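Kabel einpacken, ohne dass es Salat gibt – was ich von den Robotern gelernt habe

06/11/2023

Ihr kennt meine Kabelkiste. Oder jedenfalls habe ich hier schon oft genug darüber gejammert. Seit September schaue ich aber jeden Tag dabei zu, wie zwei Roboterarme genau das üben, was ich zu Hause seit Jahren falsch mache, nämlich Kabel und Kleinkram so in einen Karton legen, dass man sie auch wieder herausbekommt. Das Projekt heißt Livar, ich helfe dort beim Auswerten der Versuche, und weil ständig Leute fragen, was man sich davon für den eigenen Haushalt abgucken kann, schreibe ich es jetzt mal zusammen.

Kurz zur Methode, ganz ohne Formeln, versprochen! Wir machen den Armen jeden Handgriff vor, indem ein Mensch sie fernsteuert, und aus diesen Vorführungen lernt dann das Programm. 3376 Vorführungen haben wir inzwischen gesammelt. Die Frage dahinter war, ob es mehr bringt, immer denselben ordentlichen Ablauf zu zeigen oder auch die verkorksten Fälle, in denen sich alles verheddert und man es wieder auseinanderfummeln muss. Ich hatte auf die ordentlichen getippt (klar, ich hätte es ja selbst gern ordentlich).

Getestet haben wir an 1000 Durchgängen mit Kartons, die das Programm vorher nicht kannte. Mit den rein ordentlichen Vorführungen klappten 649 davon, und als wir die verkorksten dazunahmen, wurde es deutlich besser. Die genaue Zahl lasse ich weg, bis alles noch einmal nachgerechnet ist, sonst bekomme ich Ärger. Am meisten gewonnen haben wir beim Greifen in einen Knäuel hinein, also da, wo auch ich regelmäßig die Geduld verliere und einfach ziehe.

Beim Kabel im Karton sieht man ganz gut, womit die Arme es zu tun haben. Zwei Greifer, ein offener Karton, unten ein bedrucktes Blatt und darauf ein schwarzes Kabelbündel, neben dem noch ein rundliches schwarzes Gerät liegt. Für unsereins ist das ein Griff. Fürs Programm ist es eine Menge Entscheidungen: Welche Schlaufe liegt oben, wo hängt sie fest, und was kommt mit hoch, wenn ich hier anfasse? 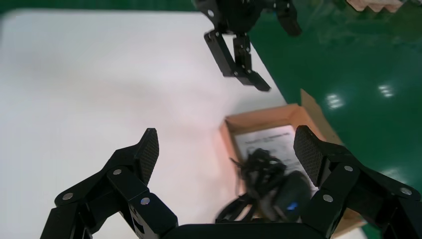 Ayten Dönmez meint dazu, das Ergebnis überrasche sie kein bisschen, sie habe ihren Kindern das Schuheschnüren auch erst beigebracht, als sie ihnen gezeigt habe, wie man einen Knoten wieder aufbekommt. Sie wollte außerdem wissen, ob der Roboter das Kabel vorher aufwickelt oder ob er es einfach so hineinlegt, wie er es zu fassen kriegt.

Gute Frage, Ayten! Aufwickeln gehört bisher nicht zur Aufgabe. Die Arme sollen greifen, anheben, ablegen, mehr nicht. Das Aufwickeln kommt in der nächsten Runde dran, und davor graut mir ein wenig, denn ein Kabel merkt sich ja jede Biegung und springt einem wieder auf.

So, und jetzt die Tipps. Ich habe sie alle zu Hause an meiner eigenen Kiste ausprobiert.

Erst lockern, dann ziehen. In den gelungenen Durchgängen wird das Knäuel oft zuerst ein Stück angehoben und ganz leicht bewegt, bevor irgendetwas herausgeholt wird. Ich mache das jetzt auch so: mit einer Hand von unten drunter, kurz schütteln, schauen, was von allein abfällt. Meistens ist danach schon die Hälfte frei.

Mit der zweiten Hand halten. Klingt banal, aber ich habe immer mit einer Hand gezerrt und mit der anderen die Kiste festgehalten. Besser ist es, den Karton gegen die Wand oder gegen ein schweres Buch zu schieben, dann hat man beide Hände fürs Kabel.

Am Stecker anfangen, nicht in der Mitte. Wer mitten ins Knäuel greift, zieht mit hoher Wahrscheinlichkeit drei Schlaufen auf einmal zu. Den Stecker suchen und von dort aus rückwärts durchfädeln dauert länger, spart aber das Fluchen.

Flaches nach unten. Anleitungen und Garantiezettel lege ich glatt auf den Kartonboden, die Kabel kommen obendrauf und die Geräte daneben. Früher steckte das Papier irgendwo an der Seite und war nach dem ersten Wühlen zerknittert.

Kleine Kartons nehmen! Eine große Kiste für alles war mein größter Fehler. Ich habe jetzt mehrere flache, die Laschen bleiben dran, und auf die Lasche schreibe ich mit Filzstift, was drin ist. Vollthorpe verkauft hübsche Boxen dafür, ich nehme die Kartons aus dem Altpapier.

Und noch etwas zum Üben, falls ihr Kinder im Haus habt: Lasst sie ruhig auch das Chaos aufräumen und führt nicht nur den fertigen Handgriff vor. Mein Neffe hat am Wochenende die Lichterkette ganz allein entwirrt, nachdem ich sie ihm zweimal absichtlich verknotet hatte (er fand das gemein, war hinterher aber sehr stolz).

Wer nach der Lichterkette auf dem Dachboden gefragt hatte: Die wickle ich um ein Stück Pappe mit zwei Kerben, Stecker zuerst in die untere Kerbe, dann locker herum. Zu fest gewickelt brechen die dünnen Drähte irgendwann. Die Schablone für die Kerben lade ich noch hoch, sobald ich sie sauber abgezeichnet habe.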